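Robot Handling, Handout 5: Comparing hand-held grippers
Revised 30/05/2022

Supplier sheets for grippers quote grip force and opening width, and students copy both into their reports as if that settled the matter. It doesn't. The Gultix sheet claims 202 grasps without a drop. We are not told on what objects, or who was holding the tool.

Cloth is where I would start. A stiff block forgives poor jaw alignment; a knitted item folds, bunches and slides.

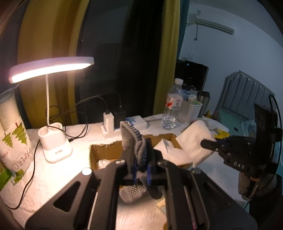 Each pair should run 40 picks with the Gultix and 40 with the Dosuvix, swapping operator after every 10. Log a slip as a failure even if the cloth stays in the jaws. Last November several reports counted slips as successes, and the two tools came out level, a result I don't believe.

Be wary of lighting too. A lamp close to the work can wash out one side of the camera view, and a tracking fault then gets blamed on the fingers.

Reading: Shenoy bench notes, section 5. Skip the Dokow comparison, which used rigid parts only.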